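1/ ok moving the workbench corner into the back room today. 6 February 2026, writing it down so I stop saying "last week" for the next three months

2/ backstory for anyone new: rented half a unit at Jostside since December. the bench has been a door on two trestles the whole time. things roll off it. things get scratched on it. I have had ENOUGH

3/ the plan, such as it is
- proper top
- something soft on half of it
- something wipeable on the other half
- every long awkward part gets laid down and not leaned in a corner where I kick it

4/ top is from Garen, 155 bucks, flat as anything. delivery guy left it on its end in the hallway and I had to walk it in like a fridge

5/ tip if you do this, measure the doorway WITH the hinges on. I measured the hole. the hole is not the doorway

6/ lunch. had soup. soup on the floor next to the bench, not on the bench, new rules already working

7/ padding. I tried the following before landing on anything
- old towel. sheds everywhere, lint in every screw hole
- yoga mat. smells like a yoga mat
- moving blanket. too lumpy, small parts dissapear into the stitching
- white padded cloth. yes. this one

8/ white is the right call btw. drop a dark screw on it and you see it right away. drop a dark screw on a dark mat and you're on your knees with a flashlight

9/ yes it'll get dirty. it's cloth, it goes in the wash. I have a second one

10/ other half is black plastic sheeting off the roll. Sengar sells it by the foot, I got way too much, 130 sq ft left over if anybody local wants some. seriously come get it

11/ question from Miloslav Michalík: "why not cut the plastic to fit?" Because I'd cut it crooked. I let it hang over the front and it's fine. drips go down the front and onto the floor where I can mop

12/ he is right that it wrinkles. I pulled it tight and stapled it once, looked great, then it ripped at the first staple. so – draped. Draped is a style

13/ glare is a thing though. shiny black plastic under a bright light, you get these patches bouncing back at you. moved the lamp twice. third time I just gave up and squint

14/ ok long parts. this is really why I started any of this. anything long and rigid with a nice finish on it, lay it on the padded side, flat, and handle it by both ends. never one end! one end and the other end goes for a walk

15/ also cables. cables get a big lazy loop, not a tight coil. tight coils remember. I have a drawer of cables from the Skornau job that will never be straight again

16/ where it's at, cloth side and plastic side both in 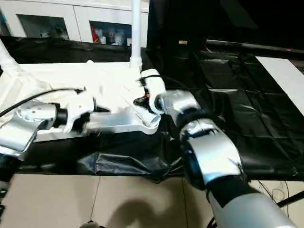
17/ things I like so far
- soft side is soft enough that I don't wince setting metal down
- white bar against white cloth is harder to see than I expected lol. silver part shows up fine tho
- the creases in the cloth kind of stop small stuff from rolling

18/ things I don't
- cloth slides. needs clips or a strip of that grippy shelf liner under it
- the line between cloth and plastic creeps. every time I lean on it
- glare, see 13

19/ cost so far since people always ask. the top was 155, cloth I already had, plastic was cheap but I bought too much of it so does it count as cheap?? clips not bought yet

20/ somebody asked if I'd do the shelf wall next. the shelf wall is 1,968 little drawers' worth of fasteners in coffee cans. no. not this month. ask me when I've slept

21/ going to get the clips now before the store closes. if you have a favorite kind for a thick edge reply with it, the spring ones I've got don't open wide enough

22/ update, store had the wide ones. got six. putting them on tomorow – back hurts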